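# Bag closing: gripper slips along the zipper on the second finger

**Status:** open, workaround in place
**Opened by:** Kusum Vashisht
**Working on it:** Kusum Vashisht, Thịnh Lưu
**Where:** Windmont shared workshop, back bench
**Build:** Lilden, two-finger gripper, rev 5 finger pads

## Problem

Lilden is supposed to close a zipper bag with soft contents. It grips the bag near one end of the seal, then a second finger presses just below the track and travels along it. On paper bags and stiff freezer bags the motion completes. On thin clear bags the traveling finger loses the seal partway and slides down onto the film. The controller doesn't notice. It finishes the path and reports success with the bag open.

Expected: either a closed seal or a fault.
Got: open seal, no fault, log line reads `close_bag: done`.

## Log

**KV, first entry.** Reproduced with an empty bag and with a folded cloth inside. The empty bag is fine. With the cloth in, the front of the bag is no longer flat and the seal bows. The path planner still assumes a straight line between the two grip points.

Checked and ruled out:

- Loose screws on the finger mounts. All tight.
- Servo backlash. Same as last month, within what we accept.
- Wrist camera offset. Re-ran the calibration card, no change.
- Low supply voltage under load. Thịnh put a meter on it during a full run and it stayed flat.

**TL.** Tried more squeeze. Grip setting from 180 to 225. The slip happens later in the travel but it still happens, and the film is starting to stretch near the fixed finger. I would not go higher. The pads are printed in the soft filament and they take a set if you leave them clamped at that value over lunch, which I did once.

**KV.** Agree on the squeeze. Put it back to 180. Looking at the wrist view during a hold, the seal is easy to find by color. With the red-track bags it is a long saturated curve on a mostly pale background, and even a plain threshold picks it out. The clear-track bags from the other box are a separate problem and I'm leaving them out of this ticket.

Loukia Raptis asked whether we could fit a curve to the seal before moving and follow that. Yes in principle. The current code takes two points and interpolates. It would need at least three points, preferably more, and the arm would have to accept a list of waypoints in one call. The Renaud driver board takes up to 8 per call, so the limit is fine for a bag this size.

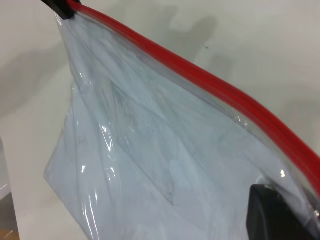 **Question (Hạnh Phí):** Does the arm need a force sensor to know it has lost the seal?

**Answer (KV):** A force sensor would help, but motor current is enough for a first version. Current on the lower finger drops when the pad leaves the ridge and rides on plain film. The drop is small, so it has to be averaged over a short window and compared with the value from the start of the same run. A fixed threshold gave false alarms as soon as we changed bag brands.

**TL.** Glare note. Wrinkled film throws white streaks and the threshold sometimes breaks the red line into pieces where a highlight sits on or near it. Added a step that joins segments if the gap is short and the direction matches. Without that step the fit picks whichever piece is longest and ignores the rest, and the finger then stops early. I also turned the bench lamp so it points at the wall. Fewer streaks, slightly noisier picture. Net gain.

**KV.** Shadows from the gripper have not caused trouble. They come out gray and fall outside the color range. Leaving the exposure locked.

**KV.** First pass of the curve-following code is on the arm. Changes:

1. Take one still after the grip is set.
2. Find the red seal, join segments, fit a smooth curve.
3. Sample the curve into waypoints, offset slightly toward the contents side.
4. Move at half the old speed.
5. Watch the current on the lower finger. On a drop, stop, back up, and try again once.

Step 3 needs care. The offset was in image units in my first version and the finger went to the wrong place whenever the wrist was closer than the calibration distance. It now uses the scale from the known track spacing. If you swap to a bag with different spacing you have to edit `bag_profile.yaml`. There is no automatic check for this.

**TL.** Ran it with the cloth in. The pad stays on the seal much further than before. Remaining failures are at the far end, where the film bunches under the pad and the track tilts. Two of the failures stopped with a fault, as intended. One still reported done. Log attached to the build folder under October.

**KV.** Found the false `done`. The retry counter was reset by the same message that marks the end of travel, so a slip on the last waypoint was never counted. Fixed. Please pull before running again.

## Workaround until this is closed

- Use the red-track bags only.
- Press the contents flat before handing over the bag - a thick fold directly under the seal is the worst case.
- Keep grip at 180.
- Do not trust `close_bag: done` on any code older than the counter fix. Check the seal by hand.

## Still to do

- Narrower pad for the lower finger. Duyên Hồ has a sketch with a shallow groove that should center on the ridge. Roughly an evening of printing, plus fitting.
- Second still halfway along the travel, so the curve can be updated if the bag shifts.
- Decide whether the profile file should list track spacing per bag or measure it each time. Thịnh prefers measuring. I prefer the file until the segment joining is more reliable.
- Ask Wurora if the replacement pads come in a harder grade. Mail sent, no reply yet.

Ticket stays open until the far-end failures are sorted. Next run is after the new pad is fitted.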